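### 4.3 Does a padded surface help people fold?

Advice on home laundry is generous with claims about where folding should be done. Waist height is recommended almost everywhere, a firm top nearly as often, and more recently a run of household guides has favoured a padded or fabric-covered surface on the grounds that cloth "grips" cloth. We could find little behind the last of these. The Jakab guide, which most of our participants had at least heard of, states that garments folded on a covered top keep their creases longer, and gives no measurement, no garment type and no comparison surface. Upadhyay's earlier notes for the Wamov household study repeat the claim and, to his credit, mark it as unverified.

We treated it as a question worth asking cheaply. Participants folded a basket of 20 everyday garments on a bare top and again on a covered one, with the order swapped for half the group. Six garments in each basket were small and slippery (sports shorts, light camisoles, a swim top), as these were the items the guides said would benefit most. Across the study we logged 111 completed baskets. A further set was begun in June and abandoned when the dryer in the second flat failed, and none of it is used here.

The first difficulty is what counts as folded. The Flevutar scale scores a garment by the squareness of its finished outline and ignores how it got there. A T-shirt rolled, flattened and nudged into shape with the side of the hand scores the same as one folded in three clean movements. Anyone who has shared a linen cupboard will have views on whether those are equal. We kept the scale for want of a better one, but its scores should be read as a description of the pile and very little else.

The second is the starting state. Guides illustrate folding with a garment already laid flat, front down, sleeves out. Ours came out of the basket as laundry does, and a fair part of each participant's time went on finding the waistband. Figure 4 shows an item of the kind we mean, lying loosely crumpled. A surface that holds fabric still might plausibly help once the garment is flat; it is much less obvious that it helps while the garment is being turned and shaken out, and several participants complained that the cover dragged.
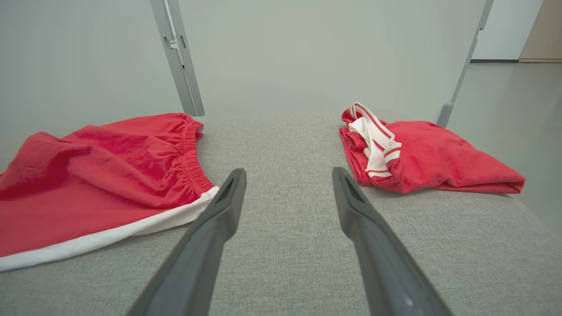
**Figure 4.** Red shorts on the light grey woven cover, partly crumpled and loosely spread.

On finished outline, the covered top came out slightly ahead for the slippery items and level for everything else. We are reluctant to make much of this. Participants knew which surface they were using, many had read the guides, and two told us outright which result they expected us to want. The Traltix survey reports a strong preference for padded tops among its 1,000 respondents, but preference was all it asked about — people may simply like the feel of them. Until someone compares covers of different weave and thickness, with scorers who see only the finished pile, we would not advise a household to buy one for the sake of its shorts.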